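I think the best thing to happen to robot hands lately is that we stopped asking robots to collect their own data. Put the sensors on a person, let her handle a vase of artificial flowers the way she would at home, and record the hands directly. You get all those tiny corrections no joystick ever captures!

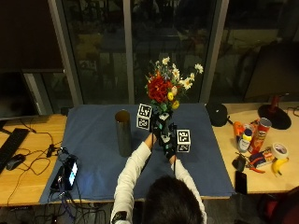 Ulla Oksanen's group at Plornby trained on 411 demonstrations recorded this way, and their policy managed 20 of 24 grasps on objects it had never met. I read that table twice - then went looking for the four misses, and I'd love a whole paper on those.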